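Balancing the heat at Harkley: Radek Machala on return temperatures, stuck valves and draughty stairwells

Sun 17 May
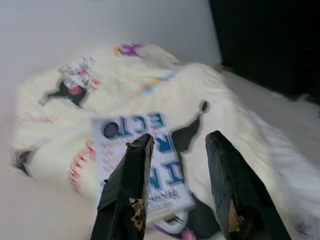

One plant room, 541 flats

The Harkley estate has been on a shared heating network for most of its life. Hot water leaves a single plant room, runs under the car park and climbs through four blocks before coming back cooler. Radek Machala took over the engineering side for the contractor, Kuruc, and has spent two heating seasons trying to make the water come back cooler still.

"People look at the flow temperature, because that is the number on the front of the boiler," he says. "The return tells you more. If water goes out at 80 degrees and comes back only slightly below that, it has been round the building and done very little."

The cause at Harkley was ordinary. The flats nearest the plant room were taking more water than they needed and the top floors of Durmont, the furthest block, were taking less. Residents at the far end complained, the pump was turned up, and the near flats then took still more. Machala found the pump running at its highest setting with a strip of tape over the control.

What balancing involves

Each riser has a valve at its base which limits how much water can pass. Balancing means setting these against one another until every riser gets its designed share. The work is done with a differential pressure gauge, a hand key and a table of settings, and any change to one valve shifts the pressure at all the others.

"You begin with the worst served riser and leave that one fully open," Machala says. "Then you work back towards the pump. If you start close to the pump you will be doing it twice."

The original drawings gave a setting for each valve. He used them for the layout and ignored the figures, as radiators had been swapped over the years without anyone revising the heat loss calculations. In Durmont the kitchens had gained larger panels, while several bedrooms had lost theirs altogether. His team surveyed what was on the walls and recalculated from that.

A number of the valves would not turn. Some were freed by working the spindle back and forth in small movements. Others had to be cut out, which meant draining the riser and giving notice to everyone on it. He allows a full working day per riser for that, including refilling and bleeding, and does not book two risers in the same block on the same day.

Dirt and sampling

Before touching any settings, the system water was tested. It was dark with magnetite, the fine black oxide that comes from steel corroding slowly inside the circuit. Machala had a side-stream filter fitted on the return and let it run through July, with the pumps on and the boilers off.

"There is not much point in setting a valve precisely if it has sludge sitting in the seat," he says. "You measure one thing in the summer and another by winter."

Inhibitor was dosed after the filter had done most of its work. Samples now go to Stidholm, a laboratory that checks them for iron, chloride and inhibitor strength. He would like the results sooner than they arrive, but considers the service adequate.

Complaints that were not about heating

Several flats stayed cold after their risers were correct. In two of them the thermostatic heads were boxed in behind shelving and were sensing the warm air trapped there. Elsewhere the stairwell vents had been propped open and the hall walls were losing heat into the stair.

"I cannot balance a window," Machala says. "I can tell the housing office which one it is."

He also asks residents to stop closing radiators fully in rooms they seldom use. A setting of 5 on the head is no help either: it makes the room hotter in the end, but does not warm it any faster.

Still to do

The pump now runs on constant pressure control at a lower setting, and the return has dropped enough for the boilers to condense for most of the day. The bypass at the top of Durmont remains. It was fitted to protect an older pump and passes hot water straight back to the return whether or not anyone wants heat. Machala intends to replace it with a temperature-controlled valve once the housing office has approved access to the roof void.

He has no plans to lower the flow temperature before then. "One change, then a month of readings," he says. "Otherwise you have a log full of numbers and no idea which of them you caused."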